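Furniture and Everyday Objects, Handout 5: The Desk Drawer
Tutor: Bukola Olaniyan

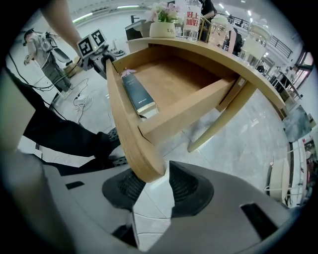

Fig. 1. Open drawer in a light wooden desk, with a navy hardcover book inside.

I love teaching this session! Drawers are the part of a desk we handle most and look at least, and once you start paying attention to them you won't be able to stop (apologies to your families in advance).

Start with the front panel. The one in Fig. 1 is rounded, and the desk top has a curved edge as well, so the two belong together to the eye. Curved fronts are lovely things but they ask more of the maker than flat ones. A bent or shaped panel has to meet its neighbours neatly along the whole sweep, and any unevenness in the gap shows straight away. When you visit the Oyewole workshop in March, run a fingertip along the gap on each of the desks there and note where it widens.

Then the inside. A plain tan wood floor is a generous thing to give a drawer – you can see what you own! The book lies along the left side, with a small pink-and-white decoration at its top end. Think about what you would add next, and where. Long items laid parallel to the side keep the rest of the floor in one usable piece, whereas the same book put in at an angle breaks it into awkward triangles. Try it at home with a hardback and a handful of pens.

What stays on top?
Deok-su Kwak, who takes the second half of this session, sorts desk things by reach: what you want with one hand while sitting, what you want once a day, and what you simply like to look at. A flower pot goes in the last group, and I'd defend it to anyone. The cream one here says "LIFE" and holds pink artificial flowers, so there's no watering over the paperwork. A water bottle is a one-hand item. Glass jars could go in any group, depending on what you keep in them, and we'll argue about that in class.

Terms to know
Drawer front: the panel you see when the drawer is shut.
Drawer bottom: the floor the contents rest on.
Runner: the strip or rail the drawer slides along.
Splayed leg: a leg set at a slant. Look for one on the desk in Fig. 1.

For next time
Read the chapter on Nostberg writing tables in the course reader, from page 226. Measure one drawer at home (inside width, depth and height) and draw it with its contents in place, as found, no tidying first! Two sheets at most. Bring a pencil and your tape measure.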